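How to grow medlars from seed (and by grafting, if you're in a hurry)
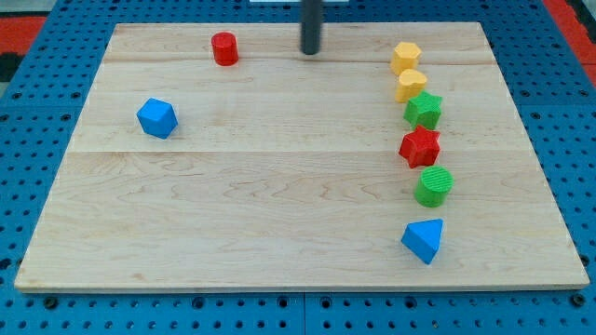 Coloured blocks on a pale wooden board.

I've been growing medlars for years and I still get excited when the flowers open! They are big, white and single, one at the end of each shoot, and they come late enough to miss most of the frosts. The tree stays small, the autumn leaves go every shade from butter to rust, and you get fruit that you can't buy in most shops. If you have room for an apple tree, you have room for one of these.

What you need
Ripe medlars, a bucket, sharp sand, a deep pot with a lid or a piece of wire mesh, labels, and a good deal of patience. For grafting you'll also want a sharp knife, grafting tape and a young quince or hawthorn to work on.

Collecting the seed
Let the fruit soften fully indoors before you open it. The flesh should be brown and squashy, like thick apple butter. Each fruit holds up to five hard stones, and they look more like bits of gravel than seeds. Scrub them in a bucket of water until they no longer feel slimy, then leave them to soak overnight. Don't let them dry out on a windowsill for weeks, as they go even deeper into their sleep.

Sowing
Mix the stones with damp sand, fill your pot and cover it with mesh. Mice love them. Stand the pot against a north wall and leave it there through the winter, the next summer and the winter after that. Yes, two winters! A few may come up in the first spring, but most won't, so please don't tip the pot out. I lost a whole batch that way when I was starting out and found the seedlings coming up in the compost heap.

Check the sand in dry spells and water when the top feels crumbly. August is when I tend to forget, so I keep mine next to the water butt.

Pricking out
Once the seedlings have two or three true leaves, lift them with a teaspoon and move each to its own deep pot. They make a long root early on and hate having it bent. Keep them out of strong wind for the first year. Plant out in late autumn, when the leaves have dropped, in soil that drains well but doesn't bake.

Grafting
A seedling can take 7 years or more to fruit, and it won't be quite the same as its parent. Grafting gets you there much faster. Cut pencil-thick shoots in midwinter, wrap them in damp newspaper and keep them in the fridge. In early spring, join them to your quince or hawthorn with a whip and tongue cut, bind tightly and seal the top. My friend Sarla Solanki does hers on hawthorn because her soil is thin and dry – mine is heavy clay, and quince suits it well.

You only need one tree for a crop, as medlars set fruit with their own pollen.

Aftercare
Stake for the first three or four years, keep grass away from the trunk and mulch every spring. Prune lightly in winter, taking out dead or crossing branches only. The flowers come on the tips, so a hard trim all over will cost you most of the fruit.

Pick after the first frosts or when the stalks part easily, and store the fruit eye down on a tray somewhere cool – then make jelly!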